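Search the site
Type a show or keyword
Go

Sondik brings Mekine back with a new dub and 13 more episodes

Good news for everyone who has been keeping a candle lit for Mekine these past few years. Sondik has confirmed that the long-running fantasy series is coming back in June with 13 new episodes, and the English dub will be there on the very first night, right next to the subtitled version. If you remember waiting most of a winter for the last dub to show up (I do, and I got through an awful lot of tea), you will know how welcome that is.

The new run picks up right where episode 503 left off, with the ferry still stuck on the wrong side of the strait and Moen still holding the lantern. Sondik says there won't be a recap episode this time. Anyone who wants to catch up can do so on the app, where the last full season has been put back up in both languages, along with the two holiday specials that went missing when the old player was retired.

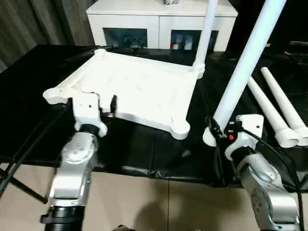
Eilif Haugen is returning as dub director, and he sounded truly happy about it when he spoke to fans on the Sondik stream. He told them that most of the main voices had said yes before he'd finished asking, and that the first recording day was mainly people hugging in the hallway and eating the cinnamon buns that were supposed to last until lunch. The one change in the cast is Fodero, the old mapmaker, who gets a new English voice. Haugen didn't want to give the name away just yet, but he did say that the actor grew up watching the show with her brothers and can do all of the sea captain's speeches from memory.

He also had a kind word for the people who wrote in about the songs. In the last season the opening theme was left in Japanese while the closing one was sung in English, and viewers had strong feelings both ways. For the new episodes you'll be able to choose from the sound menu, and your choice will be remembered from one episode to the next, so there's no need to go digging for it every time you sit down.
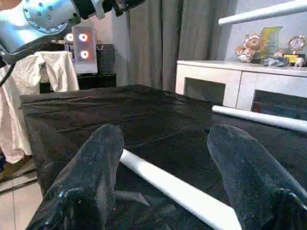
When and where to watch

New episodes go up at 8 p.m. Eastern, one a week, on the Sondik app and in any regular browser. Each one runs close to the usual length, apart from the opener, which has been stretched to fill a full hour. The first 2 episodes will be free to watch with no account at all, and after that you'll need the standard plan. Downloads for phones and tablets are allowed, and a saved episode stays on your device for 30 days before it has to be refreshed.

If you're still using the older TV app, please do check for an update before the premiere. Sondik says the older version will play the subtitled episodes just fine but won't show the new sound menu, and it would be a shame to miss the dub after all this waiting. Subtitles in Spanish and Portuguese will be there from the start as well, with French to follow later in the season.

There's a trailer too, short and mostly fog, with a few seconds of Moen's voice at the very end. I've played it more often than I'd like to admit, and my daughter has asked me to please use headphones.

Recent items

Mekine: where every main character was at the end of episode 503
Our favorite dub outtakes, as picked by readers
How to move your watch list to the new Sondik app
Five gentle shows for a rainy evening
Readers' mail: subs, dubs and the great theme song debate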